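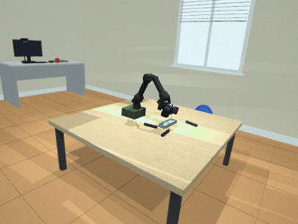

Pale wood top, dark gray legs.

The Skinen bookcase from Plinside, after a winter of hard use

I put off buying a new bookcase for longer than I care to admit, mostly because I was fond of the old one, which leaned so badly to the left that the cookbooks had more or less taken over the job of holding it up. When it finally had to go I looked at everything in the Kirkville stores, sat on it for a while, and ended up ordering the Skinen, the wide model with the closed cupboard at the bottom. It came to almost $300 with delivery, and that was more than I had meant to spend, but oh, I do love it!

The shelves are what sold me. They are thick and they don't bow, even the one where I keep the atlases and my mother's old encyclopedias (yes, I still open them). Four of the shelves can be moved up or down, and the pegs fit snugly enough that you have to give them a bit of a wiggle. The finish wipes clean with a damp cloth, and so far the only mark on it is a ring from a vase, which I'll have to own up to myself. 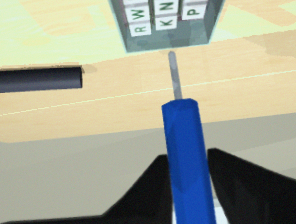 Putting the bookcase together took most of an afternoon, with a long stop for soup. The instructions are all drawings, and the drawing for the back panel is so small that I put it in the wrong way around the first time and had to slide it all out again. The little wrench in the box is fine for the frame, but the cupboard hinges want a proper screwdriver, and I'd go for one with a good thick handle and a slender shaft, like the blue one here, so you can get into the corner without scraping your knuckles. Leave the hinge screws a touch loose until both doors are hanging. I didn't, and my left door still sits a hair lower than the right.
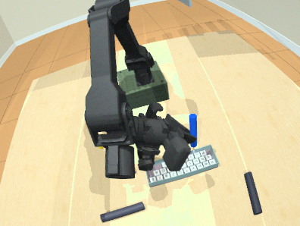
Kirkville Readers' Club, Home Library Group

A few of us in the group have the narrower Ondieki, so I've had a chance to compare. The Ondieki is prettier, I think, with its rounded corners, and it's a good deal lighter if you like to move your furniture around with the seasons. It does rock a little on carpet, though, and its top shelf is too short for picture books. For paperbacks in a bedroom I'd be very happy with it. For a living room wall and big heavy books, get the Skinen, and please fasten it to the wall with the strap that comes in the box.

My one real grumble is the cupboard, which is 19 inches wide inside and just too narrow for my box of board games. Those are back under the bed for now.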